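The Lemon Problem

A machine that never hurt anyone in rehearsal is being asked to share a kitchen with people. Should that comfort us?

2022-09-29

The report that started the argument at Patley is three pages long and has a lemon in it. Ferhat Kaplan, who tests software for the company, wrote it after a two-armed kitchen robot closed its right gripper on a coworker's sleeve in March and did not let go. She was not hurt. She had reached across the counter to move a bowl, the arm was on its way to the same place, and for 12 seconds the two of them stood there attached to each other until somebody hit the stop button on the wall.

Patley's first answer was that this could not have happened. The company had run the same table-setting job in simulation for months before any real arm was switched on, and in simulation the gripper let go every time it felt something it did not expect. Kaplan had seen the runs. He had signed off on some of them himself.

So he went back and watched them again, which took him most of a week. The virtual breakfast table is a handsome piece of work: two arms, a weathered tabletop, a croissant on a blue-grey placemat, fruit in a wooden tray. 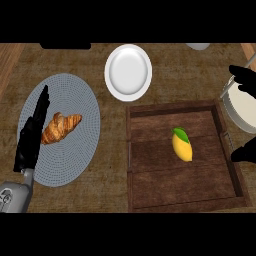
What bothered Kaplan was how polite everything was. Nothing in the simulated kitchen ever moved unless an arm moved it. The arms were scored on whether an object ended up where it belonged, and the let-go rule was checked by making an object heavier than it should be, or stickier, or by pinning it in place. A sleeve is none of those. It is light, it gives, and it follows the gripper wherever the gripper goes. To the force sensor, it felt like success.

"The machine thought it was doing fine," Kaplan told me. "By the only measure we had given it, it was."

I have been to enough robot demonstrations to be wary of the phrase "tested in simulation." It covers a lot of ground. At its best it means that engineers have tried the thing against more bad luck than a real lab could arrange in a year. At its worst it means they built a world their machine was good at and then congratulated it for doing well there. The trouble for anyone outside the company is that both versions look the same on a slide. Patley's slide said the release rule had passed 100 percent of trials. It did not say what the trials were.

The software underneath comes from a supplier called Dirkach, which sells its simulator to several makers of service robots. Dirkach declined to let me speak to an engineer. In a written reply it said its product "supports soft materials and human figures" and that customers choose what to put in a scene. I don't doubt it. Cloth is slow to compute, and people are slower. When a team has a deadline and a choice between a lemon and an arm in a wool cardigan, I know which one I would expect to find in the tray.

Wanda Wilczyńska has spent her career looking into industrial accidents, first in packing plants and now at Karakaya, a small safety firm hired by the people who insure such places. Patley brought her in over the summer. She is not easily impressed, and she was not impressed by the talk of a rare event.

"They said it was one case," she said. "I asked, one out of what? How many times had a person put an arm in there? They didn't have the number. So it might be rare. It might be every time."

Her own tests were crude. She hung an old sweater on a broom handle and pushed it into the path of the real gripper, again and again, at different speeds. With the stop button covered, the arm held on to the wool in 5 of the first 12 tries. In three of those it kept going with its job, dragging the sweater toward the place where a cup was supposed to go. The fault log recorded no faults.

That last part deserves more attention than it got. A robot that grabs the wrong thing is a nuisance, and can be a danger. A robot that grabs the wrong thing and writes down that all is well leaves the next team with clean records to point to. Kaplan says he found earlier runs on the real machine where the grip readings looked just like the ones from the sleeve. He can't say what was in the gripper. There was no reason to keep the video, so the video was gone. 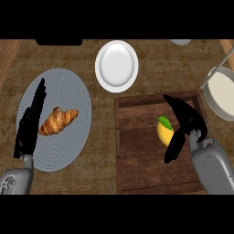
SAFETY AND OVERSIGHT

Patley has made changes. The arms now slow down when the cameras pick up a person inside a marked zone, and the release rule looks at whether the thing in the gripper changes shape. There is a new stop button within reach of the counter, a sensible idea that should not have needed an accident. The simulated table has been kept for what the company calls "task quality," and a second set of scenes, with sleeves and dish towels in them, is being built.

I asked to see those scenes. They were not ready. I asked when they would be, and was told that the pilot at Grurnosgate, a care home where the robot is due to lay out breakfast for the residents, would not wait on them, as the slow-down zone was judged to be enough.

Judged by whom? By Patley, it appears. Wilczyńska's report, which she let me read but not copy, recommends holding the pilot until the release rule has been tried on clothing worn by a person, with that person's hand nowhere near the gripper. She also wants the home to be given the list of everything that was tested, item by item, in plain language. As of this writing the home has a brochure.

The company's view is that a slow arm is a safe arm. Maybe so. But residents of a care home wear robes and loose cuffs, and some of them will not step back when a machine beeps. A slow pull on a robe can still put an unsteady person on the floor. When I raised this, a spokesman told me staff would be present "at most mealtimes."

Kaplan has asked to be moved off the release team. He says he isn't angry, and that the people he works with are careful people who looked hard at the wrong thing. He still believes in simulation and he still uses it. On the day I visited he had the breakfast job open on his desk and was going through the list of objects, typing a note beside each one on whether it could bend.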